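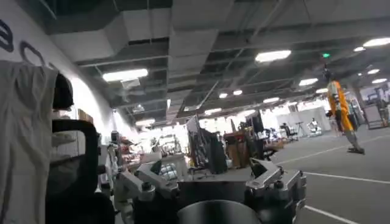
Work package 2 (hand-guided teaching) ran to plan between March and 9 May 2025. Amirhossein Yazdani led the sessions on the shared floor at Tilville, where the painted white lines and the office chairs both turn up in the wrist camera's view. We recorded 462 demonstrations and kept 367. Most of the rejected ones had pauses of 11 seconds or more.

Cloth handling is the harder task – the draped cloth over the chair's headrest hides most of the upper backrest, and operators differ in how they approach it.

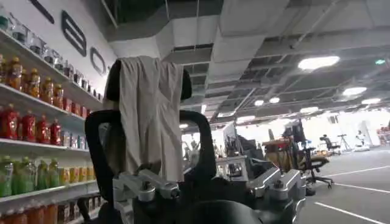 Next period
Aisling Ní Mhurchú will add 100 demonstrations by remote control, using the Vakar handset.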